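工单号：373
报修人：Gaurav Ahuja
位置：Mindau 楼，公共用电支路，配电箱回路标签 31
现象：漏电保护开关不定时跳闸，合上后能用，过几个小时或者隔一夜又跳
状态：已关闭（配件更换后观察期满）
优先级：中，后改为高

## 报修原文

茶水间这边的插座又没电了。上次跳闸是我自己去走廊配电箱推上去的，推上去就好，我以为是谁同时开了太多东西。这个星期已经跳了好多回，有两回是早上来的时候就已经没电，冰箱里的牛奶坏了。昨天下午有人在用小烤箱，刚转开旋钮就跳，所以大家都说是烤箱的问题。但是早上没电的那两回，前一晚烤箱没人用过。麻烦来看一下，另外冰箱能不能先接到别的插座上？

Gaurav Ahuja

## 受理记录

电话联系报修人，补充了几点：

- 跳的是带漏电保护的那只开关，不是总开关。开关是 Dullow 的，手柄停在中间位置，要先往下扳到底再往上推。
- 跳闸时照明正常，隔壁会议室插座正常。
- 这条回路上接着冰箱、水槽下面的小厨宝（Frade，储水式）、电水壶、小烤箱、微波炉，还有一个插线板，插线板后面接什么报修人不清楚。
- 最近没有装修，没有漏水，保洁拖地时间在晚上，用的拖把偏湿。

临时措施：请报修人用延长线把冰箱接到会议室插座，延长线贴墙走，过门口的一段用胶带压住。报修人下午回复已接好，冰箱运行正常。

优先级暂定为中。

## 第一次到场

到场时回路有电。先没有动开关，问了在场的人最近一次跳闸的时间，说是午饭前，当时水壶和微波炉都在用。

先排除过载。钳表夹在火线上，水壶、微波炉同时开，电流没有超过开关额定值，保持到水壶烧开，开关没有动作，外壳温度正常。过载的可能性放低。

再看漏电开关本身。按试验按钮，能正常跳开，复位手感正常。接线端子逐个紧了一遍，零线端子有一点松，紧了不到半圈。松动的零线端子会发热，但和现在的现象对不上，先记在这里。

把火线和零线一起穿过漏电钳表，读数 8 mA。这是所有电器都插着、都没有加热时的读数，比正常办公室回路偏高，但还没到动作值。偏高的部分有可能是几个电器的滤波电容叠加，也有可能是某一个电器已经在漏，单看这个数分不出来。

然后按下面的顺序逐个拔插：

1. 微波炉拔掉，读数略降，插回恢复。
2. 电水壶从底座拿开，读数不变；底座拔掉，读数不变。
3. 插线板拔掉，读数略降。插线板后面是一个手机充电器和一台标签打印机，都是小东西，分别插拔看不出区别。
4. 小烤箱拔掉，读数几乎不变。因为大家都怀疑它，单独做了加热测试：其他电器全部拔掉，只留烤箱，上下管都开，最高温度，跑了 15 分钟，漏电读数从头到尾没有明显变化，开关没有跳。停机后用绝缘表测插头对地，结果合格。烤箱不是原因。

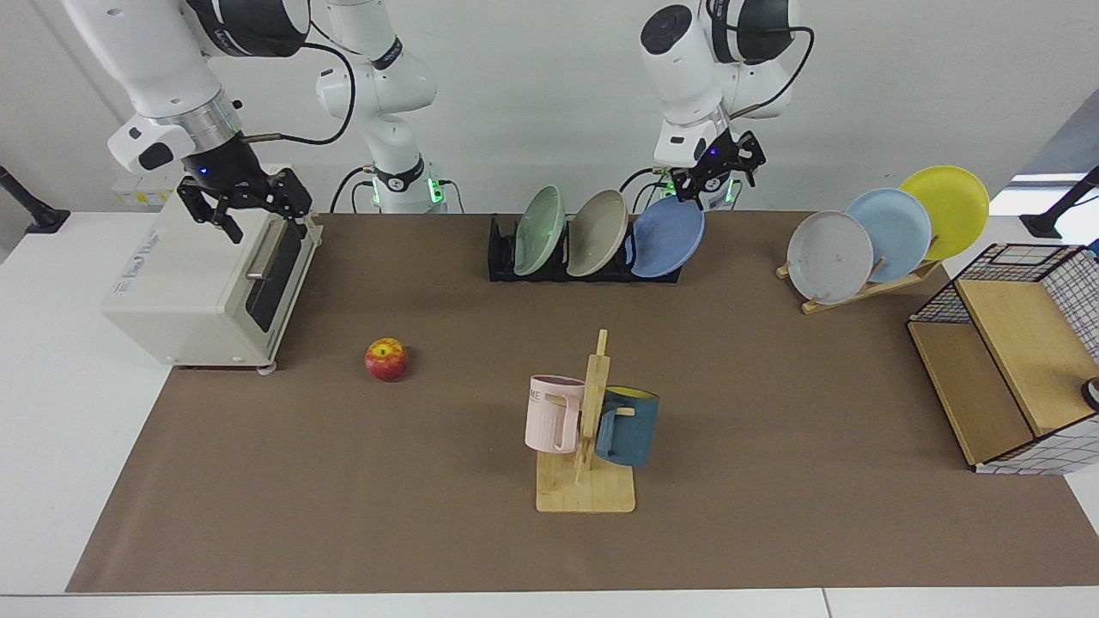 5. 小厨宝的插座在水槽柜里面，柜门后堆着清洁剂和抹布，当时手伸进去够不到插头。关了小厨宝机身上的旋钮，读数没有变化，于是当时判断它也没有问题。

第 5 步的判断后来证明是错的，原因见第二次到场的记录。旋钮只切断加热，有的机型只断单边，关旋钮不等于拔插头。以后同类工单必须拔插头测，柜子里的东西先搬出来。

离场前在回路上挂了 Clekik 记录仪，每分钟记一次漏电流，跳闸会留时间戳。烤箱可以继续用，已告知报修人。

第一次到场结论：未定位，等记录数据。

## 报修人留言

今天早上又没电了。我看了一下，烤箱插头是拔着的，昨晚走的时候我专门拔的。记录仪的灯还亮着。我没有推开关，等你们来看。

还有一个事情不知道有没有用：推上去以后，水龙头热水刚开始是凉的，要等一阵子才热，一热起来就比较容易跳。这是别的同事说的，我自己没有留意过。

## 远程查看记录仪数据

收到留言后导出 Clekik 数据。记录仪由自带电池供电，跳闸后没有中断。

曲线很有规律。大部分时间读数平稳，和到场时测到的基线一致；每隔一段时间抬高一次，抬高后维持一会儿再落回去。抬高的时段白天密，夜里稀。夜里没有人用电器，能自己启动的只有冰箱、小厨宝和待机的东西，而冰箱已经移到会议室回路上。

最后一次跳闸发生在凌晨，跳闸前读数处在抬高阶段，并且比前几次抬得更高。

报修人转述的热水情况和曲线对得上：小厨宝保温时会间歇加热，白天有人用热水，加热次数就多。怀疑对象改为小厨宝，优先级改为高，因为涉及水和带电金属件。

电话通知报修人：

- 回路先不要合闸。
- 水槽的热水不要用，冷水可以用。
- 水槽柜里的东西请清空，方便下次操作。

报修人问能不能只合闸不用热水，答复不行，小厨宝插着就会自己加热，和用不用热水没有关系。

## 第二次到场

水槽柜已清空，插头能够到。先验电，确认回路断开，拔下小厨宝插头，再合闸。其余电器全部插上，漏电读数明显低于第一次到场时的基线。也就是说，第一次测到的偏高部分大半来自小厨宝，旋钮关着的时候也在漏。

小厨宝单独检查：

- 插头火线对地绝缘：低，表直接报低限。
- 插头零线对地绝缘：低，和火线接近。
- 机身旋钮关闭后再测：火线对地恢复正常，零线对地仍然低。可见旋钮只断火线，零线一直连着加热管。
- 插头地线到外壳连通正常，插座地线也正常。接地是好的，所以漏电走了地线，没有人被电到。这一点向报修人说明过。

关进水角阀，放水，拆下盖，取出加热管。管子表面水垢很厚，靠近法兰的地方有一道裂纹，裂纹周围有锈。裂纹在管子热起来以后张开，水进到里面的氧化镁粉，绝缘就掉下来；凉了以后有所恢复，因此推上去当时能用，过一阵又跳。

镁棒基本耗完，只剩中间的铁芯。问了报修人，安装以后没有换过镁棒，也没有人知道里面有这个东西。

密封圈变硬，一并更换。温控器拆下来测通断，动作正常，继续用。内胆用手电看过，底部有沉积，没有看到锈穿。

需要更换的配件：

| 配件 | 处理 | 备注 |
|---|---|---|
| 加热管（带法兰） | 更换 | 按 Frade 铭牌型号订，功率不要改大 |
| 镁棒 | 更换 | 和加热管同批订 |
| 密封圈 | 更换 | 旧的不能重复用 |
| 温控器 | 保留 | 测试正常 |
| 插座 | 保留 | 面板无发黄，端子已紧 |

车上没有这个型号的加热管，需要订货。小厨宝保持拆开状态，进水角阀关闭，插头用胶带缠住并挂“禁止使用”牌。其余电器恢复供电，包括小烤箱、微波炉、电水壶。冰箱可以移回原位，报修人说等配件换完再移，同意。

走之前把台面上用过的工具收回，绝缘表的一支鳄鱼夹没找到，请报修人看到后留着。

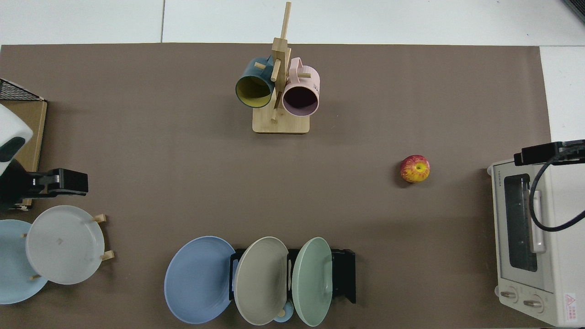
杯架这一侧的台面，烤箱在最右边。

## 等待配件期间

报修人问：在配件到之前，洗杯子没有热水，能不能把会议室那台旧的即热式水龙头装过来？

答复：不建议。即热式功率大，这条回路的线径和开关都不够，要单独从配电箱拉线。短期内用电水壶烧水兑着用。

报修人又问：有同事把烤箱搬走不敢用，是不是可以告诉他们没问题？

答复：可以。烤箱单独加热测过，绝缘也测过。使用时后面和两侧留散热空间，下面如果垫纸一类的东西，不要让纸贴到机身底部。接屑盘定期清。

供应商来电，说加热管有两种法兰，螺孔位置不同，要核对。发了旧件的照片和铭牌信息过去，确认后发货。5 月的库存盘点耽误了一点时间。

记录仪数据这段时间持续上传，读数平稳，没有规律性抬高，没有跳闸。这一段可以当作排除小厨宝以后的对照。

## 第三次到场

配件到齐，安装顺序如下，留给以后维护的人参考：

1. 确认插头已拔，角阀已关。
2. 清内胆底部沉积，用清水冲两遍，从排污口放出。
3. 装新镁棒，缠生料带，不要缠到把电气连接隔开的程度，镁棒要和内胆导通才起作用。
4. 装新密封圈，圈和槽都擦干净，不涂油。
5. 装加热管，法兰螺丝对角上紧，分几次上，不要一次上死。
6. 温控器探头插到底，接线按拆之前的标记恢复，地线最先接。
7. 开角阀，打开热水龙头，等水流连续、没有气再关。没有注满水之前禁止通电，干烧会直接损坏新管。
8. 检查法兰和进出水接头，擦干后用纸巾围一圈看有没有湿印。
9. 测插头对地绝缘，火线、零线都测，合格后才插电。

第 8 步第一次发现出水接头有湿印，拆下来看垫片装偏，换了新垫片，重新上紧后没有再湿。

通电后全程夹着漏电钳表，从冷水加热到温控器断开，再放掉一部分热水让它重新加热，读数保持平稳，没有随温度上升。其余电器全部插上，水壶、烤箱同时加热，开关没有动作。

漏电开关试验按钮再按一次，正常跳开，正常复位。

冰箱移回原位，延长线收走，地上的胶带撕掉，有一点胶印，用酒精擦了。

小厨宝插头旁边贴了标签，写明：断电以拔插头为准，旋钮不算。配电箱门内侧的回路表也补写了这条回路上的电器名称，原来只写了“插座”。

鳄鱼夹在水槽柜的最里面，已收回。

## 关闭前确认

记录仪继续挂到观察期结束，没有跳闸，漏电曲线没有抬高。记录仪已拆回，数据附在工单后。

报修人回复：

> 没有再跳过。热水也比以前热得快。冰箱已经正常用了。标签看到了，谢谢。牛奶的事不用管了。

根本原因：小厨宝加热管开裂，受热后对地绝缘下降，引起漏电保护动作。镁棒耗尽没有及时更换，水垢厚，加快了加热管损坏。

误判记录：第一次到场时用机身旋钮代替拔插头，漏掉了故障件，多跑一趟。报修时提到的小烤箱与故障无关，跳闸时刚好在用。

后续事项：

- 楼里其他水槽柜内的小厨宝列一张表，查安装时间和镁棒情况，另开工单，不挂在本单下。
- 水槽柜插座前面不要堆东西，已和报修人说过，清洁剂移到另一侧柜子。
- 漏电开关的试验按钮按月检查，并入走廊配电箱的巡检项。
- 会议室的即热式水龙头如果确定不用，断开后封堵，等报修人那边给答复。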